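Bultora tabletop arm kit - acceptance checklist with comments

Unit under review: Bultora single-arm kit, kitchen task package
Supplier: Durkonton
Site: Prurau demo kitchen, bench 2
Inspected by: Renato Lucero
Visit: Friday, start 9:15 a.m.
Trial period ends: February

Ratings used: OK, OK with comment, Fix before use, Not checked.

1. Paperwork and delivery

1.1 Packing list matches contents - OK with comment
The list calls for 16 mounting bolts and the bag had 14. Durkonton is sending the other two. The base plate takes only eight, so this did not hold up the inspection.

1.2 Manual supplied in print - OK
The printed copy is one revision behind the download. Use the download for the payload tables.

1.3 Risk assessment form filled in - OK with comment
Section on pinch points was left blank by the supplier. I filled it in on site and sent back a copy.

2. Mounting and table

2.1 Base bolted down, no movement when pushed by hand - OK
Checked at full reach in both directions.

2.2 Tabletop level and clean - OK
The white top shows crumbs and grease easily, which helps. Unused mounting holes are open. They will collect dirt if anyone runs real food here, so order plugs.

2.3 Heavy items placed where the arm cannot push them off - OK with comment
The toaster oven sits on the right with its door facing left, toward the work area. Leave it on that side. It should have non-slip pads under the feet.
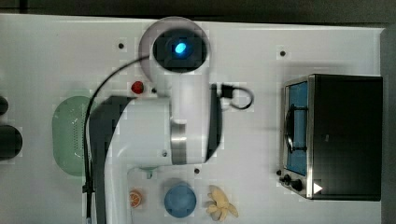
2.4 Oven disconnected from power during arm trials - Fix before use
The kit does not need a live oven for any of the package tasks. The cord should be locked out and tagged, and the site had no tag. I left one of ours. The supplier's quick start card does not mention this at all and it should.

3. Stops and speed limits

3.1 Emergency stop within reach of the operator - OK
Pressed three times from different points in a move. Held position each time.

3.2 Second stop at the far end of the bench - Not checked
Still in its box. Bench 2 can be approached from both ends, so I want it wired before the trial goes any further.

3.3 Speed limit set for shared work - OK with comment
Set to 200 mm per second. Factory setting is higher. The limit goes back to factory after a software update, so write it on the card taped to the controller and check it every time.

3.4 Status light readable - OK
Blue light on the joint can be read from overhead. It is harder to pick out when standing at the end of the bench, and I would not rely on it as the only signal.

4. Work area and loose items

4.1 Only items for the task on the table - OK with comment
The package uses toy food and light kitchenware: strawberries, an orange slice, a colander, a mug and so on. Nothing in the set is heavy enough to hurt anyone if dropped. Even so, put away what the task does not call for. The more there is on the table, the more often the arm stops for a replan.

4.2 Long handles kept out of the travel path - OK with comment
Watch the spatula in the pan at the left side. Turn the handle so the arm does not sweep across it on the way back to rest.

4.3 Nothing stored on top of the oven - Fix before use
The ketchup bottle needs to come down. It lies on its side up there and can roll. If a task needs it, stand it on the table.
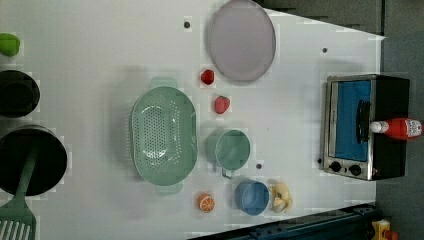 5. Cables and connectors

5.1 Cables secured along the arm - Fix before use
This is my main complaint with the kit. The black cable leaves the joint in a wide loop that hangs out over the table and passes across the dishes. A loop like that can hook a handle or a rim. Durkonton sells a sleeve for it as an extra. It ought to be in the box.

5.2 Connectors fully seated - OK
Pulled each one by hand.

5.3 Slack enough at full rotation - OK with comment
Enough slack, yes. Too much in the rest position. Two clips would take care of it.

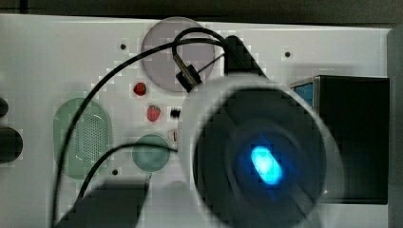

Item 5.1: cable loop over the plate and the oval dish, overhead view.

5.4 Cable jacket free of cuts and flat spots - OK
Recheck after 60 hours of running.

6. Compared with the Mugo kit

We had the Mugo kit on the same checklist last year. Mugo comes with a cable sleeve and a better printed manual. Bultora is easier to bolt down and took me some 40 minutes less to set up. Stops are equal on both. Price is not part of this inspection.

7. Result

Conditional pass. Items 2.4, 4.3 and 5.1 to be closed, and 3.2 checked, before anyone other than the trained operator runs the arm. Send photos of the clipped cable and the tagged cord to R. Lucero. No second visit needed if the photos are clear.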